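Flunen-users mailing list
Date: 12 November 2021
Subject: Re: planner treats the held cup as an obstacle

> After updating to build 301 the two-arm kitchen task stops before
> the right hand gets anywhere. The planner says the start state is
> in collision with the cup in the left hand. Worked fine on the
> old build. Is this me or Flunen?

Hello, and thank you for such a clear report! I think it's a bit of both, so please don't feel bad -- I lost most of an evening to the same thing when we moved our Mirnex setup over. I went back to our own kitchen task to be sure, with the yellow cup in the left hand and the drawer open on the other side.

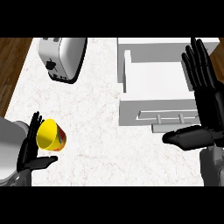
Simulation render: Dinduddale kitchen set, Mirnex project

As of 301, a grasped object has to be attached to the hand by name, and your scene file probably still relies on the old automatic attach. Without it, the fingers touching the cup count as a collision. Add the cup to attached_objects under left_hand, and list the palm and finger links in touch_links (the thumb too, I always forget it).

If it still complains, raise the contact margin to 3 mm and send me the log. Ticket 3274 has my scene file, and you're very welcome to copy from it.

Warm wishes from the Safavi end of the list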